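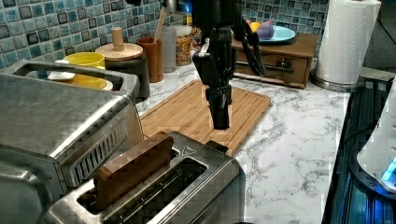 The arm over the bamboo board, with toast in the left slot of the toaster.

Getting your counter ready for a kitchen robot arm: tips from my Zunow trial

I've been reviewing the Zunow countertop arm from Altis, and I promised a tips page for anyone thinking of signing up. The short version – it's fun, it's fussy, and most of what makes it go well has more to do with your counter than with the arm!

The service works like this. You pick a plan, Altis sends a fitter (mine was Henryk Śliwiński, very patient, took his shoes off at the door), and the arm goes up over the part of the counter you use most. The trial is 16 days. You get 2 visits included, one to fit it and one to fix whatever you've decided you hate.

Start with toast

Everybody wants to start with something fancy. Start with toast. A slice of bread is light, it's cheap, and if it lands on the floor the dog is happy. Park the toaster and the cutting board close together so the arm has a short trip between them. I had mine at opposite ends for the first couple of days and it was like watching someone parallel park a bus.

Use slices of the same thickness. My homemade loaf, which I cut like a drunk lumberjack, gave the gripper fits. Store-bought sandwich bread went much better. Toast it on the darker side too, so the slice holds its shape when the fingers close on it. Pale, floppy toast folds in half.

And unplug the toaster before you practice any lifting. I do my practice runs with cold toast left over from breakfast (I eat it afterward with too much butter, no regrets).

Pick the right board

I like a bamboo board with grooves because the crumbs drop down into them and the toast sits a little above the mess. Brush it out with a dry pastry brush every evening. A damp cloth under the board keeps it from sliding on marble, and you'll want that, as our bare counter is slick as ice.

Cables

Send them toward the back of the counter. Leave some slack so the arm can turn, and keep the loops well clear of anything that heats up. My neighbor Iwona Szewczyk tied hers down tight with twist ties to make it look neat and the arm kept stopping with an error. She cut the ties off and it was fine.

Jars and canisters

Push them to the wall. I keep the cereal, the wooden utensil cup and the canister back there and only bring them forward when I'm cooking myself. Lids with a big knob are the easiest for the gripper, if you get that far. Smooth screw tops are hopeless so far.

Cleaning

Wipe the fingers with a barely damp cloth after anything buttery. Don't spray cleaner at them! Adamczyk makes little silicone finger covers, sold in packs of 4, and I've ordered some but they haven't come yet.

Would I pay for it?

Maybe. The monthly price made me wince, and I can still make toast faster by hand. My sister has bad wrists, though, and she tried it in March and wants one badly. If that's you, book the trial and ask for the second visit late, once you know what bugs you.

Next on my list is the Prodow dish rack, if I can find anywhere to put it.

Updated July 2, 2024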